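Parts tray for old desktops, worth printing?

laswood_shed
Evening all. I've been fixing up ex-office desktops since June, and after the second time I lost track of where I'd put a processor down (under the biscuit tin, if you must know) I gave in and started using a printed tray with a proper spot for each part. Grey plastic, a square recess for the CPU, and it lives on the slatted aluminium bench top beside the case. 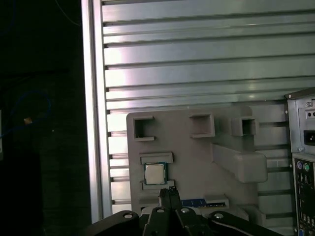
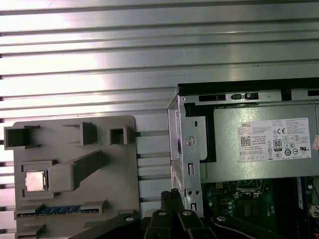
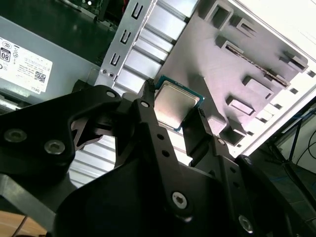
My question for you lovely people is whether the CPU recess wants a foam lining. I've been going without, and I'm a bit of a worrier.

Pruvovska
Oh, I do like a tidy bench! I'd skip the foam, myself. Ordinary packing foam can build up static, and if the chip sits flat on its ledges there's nothing to cushion anyway.

wada30
Have to disagree with you there, Pruvovska, though kindly. The pink anti-static stuff is fine, and I've used the same 2 sheets for years. My own favourite is still an egg carton, mind you.

Pruvovska
An egg carton! Wada, we've had this argument before and I'm not budging. Cardboard dust gets everywhere.

Flirex
Does the tray slide about on the ribs? Mine did until I stuck rubber feet underneath, and now I wouldn't be without them.

laswood_shed
Good thought, Flirex, I'll dig some feet out of the drawer. No foam for now, and the egg carton can stay in the kitchen (sorry, wada!).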